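I caught the retiring organist of the Mornton parish on Tuesday, still in her coat and already talking about hymns.
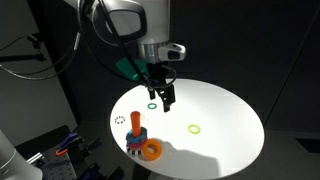
By Nhung Ung

She's played 300 funerals and says she remembers most of them. "You get the family's favorite, and you play it slow," she told me – then she laughed and said Father likes it slower!
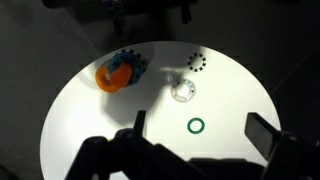 Her last Mass is in May, and she wants all 26 choir members there, colds or no colds.
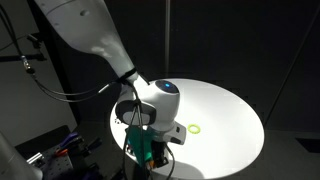
Round white tabletop under the arm

I asked if she'd miss it. "The early Mass, no."

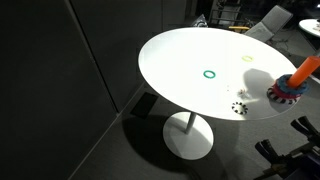 Purves thinks she'll be back by Advent, and told me so twice.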